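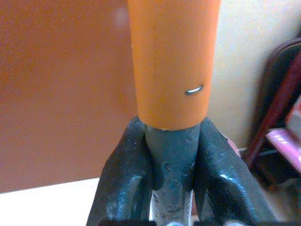

Minutes, Pornitz cell maintenance meeting
2019-07-18, Riltalthorpe site, upstairs room
Chair: Mwanahawa Langat
Apologies: night shift lead

1. Minutes of the June meeting
Accepted with one correction. The gripper spare is held in the Atallah store. It is not on order.

2. Gripper condition
Fingers show surface scuffing and scratches. No play found at the pivots on the bench check. Cycle count since last service is 1,297. Agreed to keep the present pair in use until the next service and then measure the tips against the drawing. Tips to be wiped at shift change.

3. Grip position on handled tools
The taught point on the orange-handled tool stays on the gray shaft, directly under the rim of the handle. A grip on the handle itself was discussed and rejected: the handle is tapered and the tool tilts when lifted. The shaft coating is rough and pitted, and M. Langat asked whether this affects closing width. Width to be logged at each pick for one week. Tools with a chipped rim remain acceptable provided the chip does not reach the fingers.

4. Wrist camera
Exposure was reset after glare from bare metal caused false stops. Log shows 969 picks since the reset, 2 stopped. Both stops cleared on retry. Lens to be cleaned with the dry cloth only. The bracket screws were found slack and have been retightened; thread lock to be applied at the service.

5. Giveo controller
Update postponed. The backup on the shared drive is over four months old and must be replaced first.

Actions
ML: new controller backup, then book the update.
ML: log sheet for closing width.
Days: draw thread lock from store.
Nights: add tip wiping to the shift card.

Next meeting after the service. Meeting closed 10:40.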